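Category: Guides and Manuals > Table Activities

Kushwaha Color Cube Set
Section 4. Preparing the Table and Laying Out the Cubes

4.1 General

This section applies to the standard cube set as supplied to learning rooms and activity centers. Read it in full before the first session. Storage and cleaning are covered in Section 6.

The complete set contains eight cubes, a storage tray and a color card. Most activities use only part of the set. Cubes that are not needed for the current activity stay in the tray.

4.2 Covering the table

1. Wipe the tabletop and let it dry.
2. Unroll the brown covering and place it with the long side parallel to the front edge of the table.
3. Smooth the covering from the center outward. Flatten any curled corner by hand.
4. Fix the corners with removable tape if the covering moves when a cube is pushed across it.

Note: Patterned tablecloths are not recommended. A plain brown covering keeps the yellow and orange cubes easy to tell apart.

Caution: Do not use glue or permanent tape on painted tabletops.

4.3 Stacking layout

1. Place the orange cube near the middle of the covering. It serves as the base.
2. Place the blue cube and the yellow cube on opposite sides of the base, well clear of it.
3. Lift the red cube by two opposite faces and bring it over the orange cube.
4. Level the red cube before lowering it. A cube set down on one edge will usually slide.
5. Release both faces at the same time.

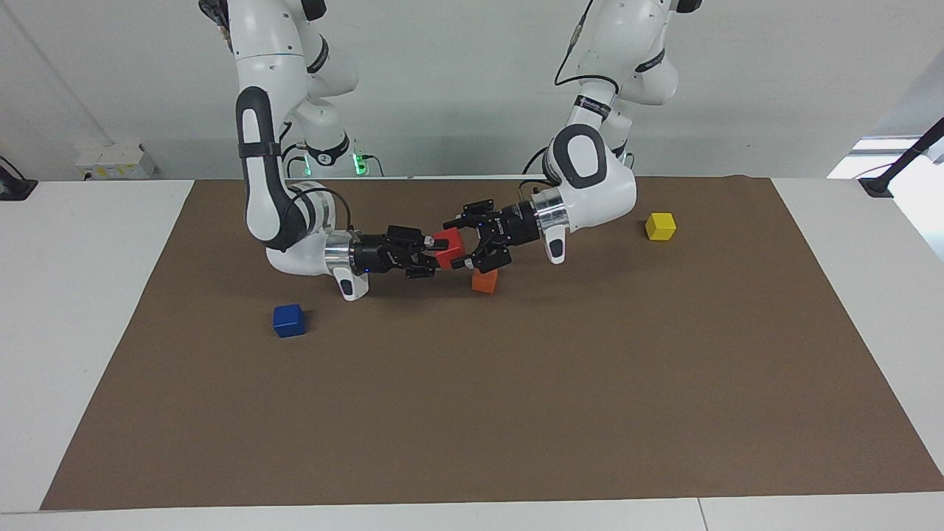 6. Check the stack from the front and from one side. The upper cube may overhang slightly, but it should not rock.
7. To continue, add the blue cube and then the yellow cube, for a stack of four.

Note: If the stack falls, return every cube to its starting place before the next attempt. Partial stacks are not recorded on the activity sheet.

Caution: Small cubes are a choking hazard for young children. Cubes that roll off the table must be picked up before the activity goes on.

4.4 Spread layout

The spread layout is used for sorting, naming colors and taking turns. Green joins the other colors at this stage.

1. Place the green cube toward the far left of the covering and the blue cube in front of it.
2. Place the orange cube near the middle.
3. Place the remaining cubes on the right.
4. Leave at least 2 inches between neighboring cubes – more if several people are taking part.
5. Allow two minutes for the group to look over the layout before the first turn.

Cubes do not need to line up exactly with the edges of the covering.
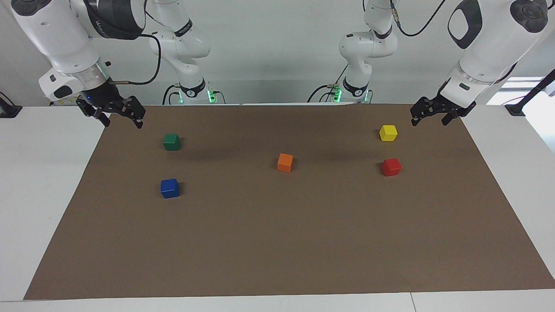 Domlow, October

Changes to this section. Step 4 of the spread layout now gives a minimum spacing. The wording was revised at the request of Encarnación Goicoechea, Malbridge Learning Rooms. The stacking layout is unchanged.

Centers holding the earlier Grondley edition may keep using its color card. Replacement pages may be requested from Quang Vi at the Domlow office – please state the edition printed inside the front cover.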